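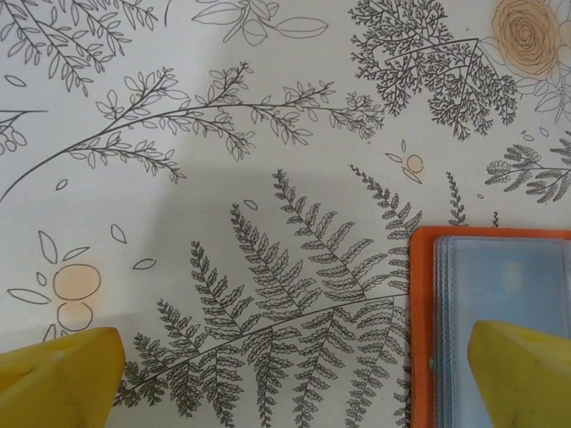

Zalla, season two: progress report for March

Prepared for Gasser by Wojciech Stępień, Plarley

Filming on the first 8 episodes is finished. We shot 351 hours of footage, mostly at the house and the restaurant. The reunion episode is still to be filmed.

Editing. Episodes one to four are locked. Episode five needs another pass — the argument at the engagement party runs long, and two cast members have asked to see how it's handled. Their contracts don't give them approval, but we have agreed to a viewing.

Releases. We hold 160 of the 170 signed releases we need. The rest are party guests. Anyone who hasn't signed by final cut will be blurred.

Casting. One cast member has said she won't sit with the others at the reunion. We have priced a second day in the studio in case she is filmed alone. It would come out of contingency.

Sound and music. Zirero is mixing episode one now. The new title track is cleared for broadcast but not yet for streaming.

We need your notes on episode four before the music edit starts, and a decision on the second studio day.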